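Play kitchen corner: what's new on the table

After a winter of begging, swapping and stitching, the play kitchen at Prellonley Toy Library is open again and it is a joy! We started in January with a single box of odds and ends from the old Trekow Street nursery, and the shelf list has now reached 2,234 items across the whole library, so thank you to every family who carried something up the steps.

The big change is the colours. We used to have whatever turned up, mostly primary red and yellow and a great deal of scratched orange. For this year we went looking for softer shades, pale greens and pinks and that sort of thing, and the little ones have taken to them straight away. A table in quiet colours seems to make the food stand out, and we've heard far more talk of what's for tea.
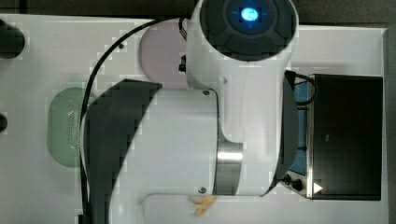 PRETEND PLAY, AGES 2 AND UP

The kitchen sets go out in lidded tubs, 22 of them at the moment, and you may have one at home for four weeks. Each tub has a mixture of things to cook in and things to cook, and we try not to make two the same. If yours comes with a colander, do let it be used for everything. We have seen them worn as hats, filled with conkers and pushed along the carpet as boats (the Rillum playgroup had a whole ferry service going, with tickets).

Now for the star of the new arrivals, and I have been longing to write about it. We asked in the last newsletter for handmade food and bottles, thinking we might get a felt biscuit or two, and the response has been wonderful. Yarn on plastic canvas is such a good material for this. It's light, it holds its shape, and the grid gives every letter those lovely square corners. Anyone who did cross stitch at school will see at once how the lettering is worked, and how much patience it must take to get a whole word across a label.
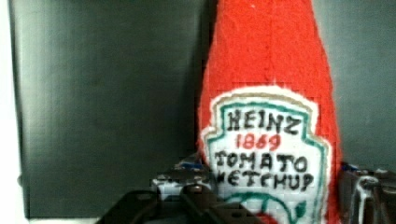

Tomato ketchup, stitched in red yarn, with the 1869 on the label and all.

We'd love more in the same vein. Mustard, a milk bottle, a jar of jam, a tin of beans, anything you'd find in a cupboard. Plastic canvas can be had by the sheet from Haslinger's wool shop on the corner, and the grid is easy going for beginners, so older children could have a try at something flat like a slice of toast. Please leave off beads and buttons, and tuck the ends in well at the back. Woolly pieces want a gentle hand wash and a night on the airer before they come back to us. Everything else can go in warm soapy water.

A few games that have gone down well on Prellonley mornings: the café, with one child taking orders and everybody else changing their minds. Fruit salad, where you call out a colour and someone has to fetch it. Sorting by size, biggest thing first, and then again by what you could carry soup in. Roughly half an hour seems to be the limit before somebody opens a rival café under the table.

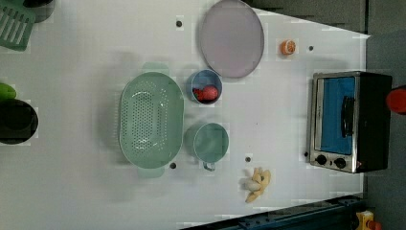
Rillum playgroup wrote in to say that their children now refuse to serve anything without ketchup, bananas included, and to ask whether they might keep their tub on until the end of term. Of course you may! Just tell us at the desk so we can mark the card. Anyone else who would like longer can do the same, as long as there isn't a waiting list for that tub.

Doors open at 10 in the morning as usual, and new tubs go out first come, first served.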